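Steamer task: state machine, chunk timing and the wrist stream
November notes, Gandance bench
6 min read

Picked up where the last entry stopped, with the policy server dropping action chunks whenever the planner asked for a replan during a descent. The replan request and the chunk request share a queue, and the queue has a depth of one. Whichever arrives second wins. I had assumed the planner would block until the chunk was consumed, but the call has been asynchronous since the Halim merge and I missed that in the diff.

Split them into two queues this morning. The executor drains the chunk queue first and only looks at the replan queue at a chunk boundary. Chunk length is 15 steps, so the worst case wait is one chunk, and that is fine for buns on a plate. It would not be fine for anything that rolls.

Also moved the transfer logic out of the one long script and into a state machine: approach, descend, close, lift, carry, lower, open, retreat. Each state has an entry check and a timeout. The left arm gets a single state, hold, and the planner treats it as a static obstacle at whatever joint angles it reports on startup.

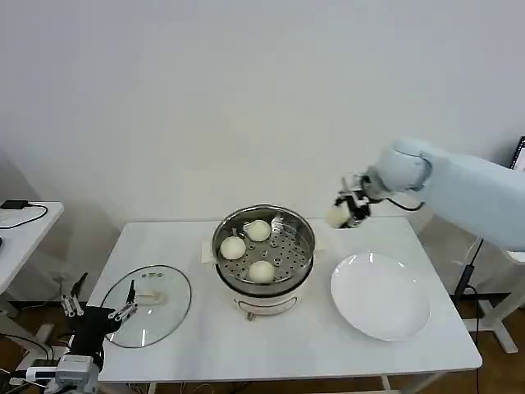

The carry state needed the most work. In the old script it was a straight line in joint space from wherever lift ended to a fixed pose over the plate. With the new planner it is a Cartesian path with a height floor, and the floor comes from the rim of the pot plus a margin. I set the margin in the config under carry.clearance so it can be changed without a rebuild. First try had the floor applied to the wrist frame instead of the fingertip frame. Fixed in the URDF loader, where the tool offset was being read and then thrown away.

Timeouts: descend and close get the short one, carry gets the long one. On timeout the machine goes to retreat, never to open. The old script opened the gripper on any exception, including a lost heartbeat, and that was a poor choice.

Perception is the Gemari segmenter with the small head, fed from the head camera. It gives one mask per bun plus a confidence, and I fit a circle to each mask to get a center. The circle fit is cheap and holds up until two masks merge.

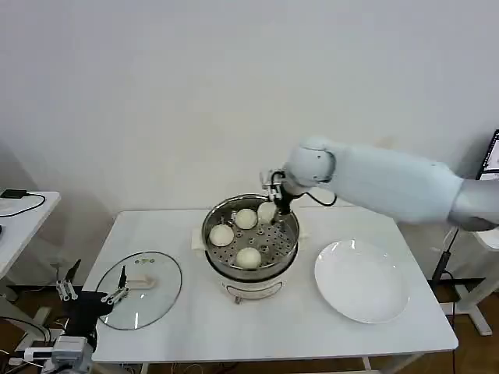

Pick order is now decided by the planner and no longer by mask index. The mask index depends on raster order, so the old behavior was to go for whatever was highest in the image first. The new cost is distance from the gripper plus a penalty for neighbors inside the finger sweep. With four buns in the basket and the arm coming in from the right, the back right one is a reasonable first target, and the fingers can come straight down on it. The penalty weight is hand tuned. I would like to replace it with an actual swept volume check, but the collision library wants meshes and all I have for a bun is a circle and a guess at height.

The perforated tray gives the depth estimate trouble. Returns over the holes are noisy and the plane fit tilts by a bit from one frame to the next. I now fit the plane once, at the start of an episode, and hold it. If the pot gets bumped during the episode the plane is wrong, and there is no check for that yet. Put it on the list.

Placement slots on the plate are generated from the plate circle: fixed radius, evenly spaced, far slots filled first so the arm doesn't have to reach over something it already set down. Slots are computed once too, with the same weakness.

The end of episode condition is currently "no masks inside the basket circle for the length of one chunk." I added the plate count as a second condition, then took it out again. The gripper covers part of the plate during open and retreat, and the count flickers.

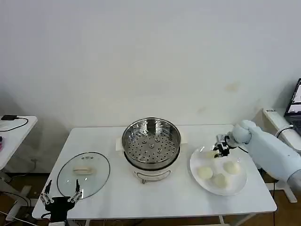
A remark from the Muvcombe side on the draft of this entry was that the plate count shouldn't be dropped, only delayed: latch it after retreat reports done, when the arm is clear, and compare it with the number of completed open states. They also asked why the success flag is written by the executor at all when the logger has everything it needs to work it out afterward.

Both fair. I put the latch in. The flag stays in the executor for now so that old episodes and new ones parse the same way, but I added a second field, computed offline, and the two can be compared. If they disagree the episode goes into a review folder and is left out of training.

Ran the parser over the existing set to check the new field. 731 episodes, 6 disagreements. I opened all of them. They share one cause, the basket circle drawn too wide by the old calibration, so a bun on the near side of the plate was counted as still in the pot. I corrected the circle in the metadata and left the original value next to it.

Last item is the wrist stream. It was being logged at its own rate and matched to the joint states by nearest timestamp, and the match got worse over a long session. The clock on the capture process was never synced to the controller's.
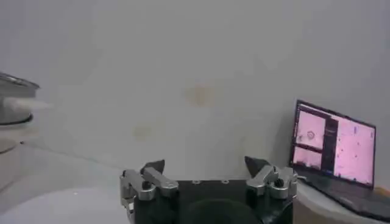
Wrist stream and time sync
Posted by the bench author, Gandance
November, 4:40 p.m.

Capture now stamps each frame on the controller's clock, using an offset measured at startup and again at every episode boundary. Checked it with a gripper open and close cycle, looking for the frame where the fingertips start to move apart and comparing it with the first change in the reported finger position. Over a test log of 1,364 frames the two stayed within one frame of each other the whole way through.

Two side effects. The logger refuses to start if the offset measurement fails, so restart capture before the logger. And the exposure setting is reset whenever capture restarts, so it has to go in the launch file. Not done yet.

Still open:

- bump check for the pot plane
- swept volume in the pick cost
- exposure in the launch file
- merged masks when two buns touch; try a distance transform before the circle fit
- delete the old script once the Halim branch stops importing its constants

Config for today's runs is tagged steamer-two-queues. The latch went in after that tag.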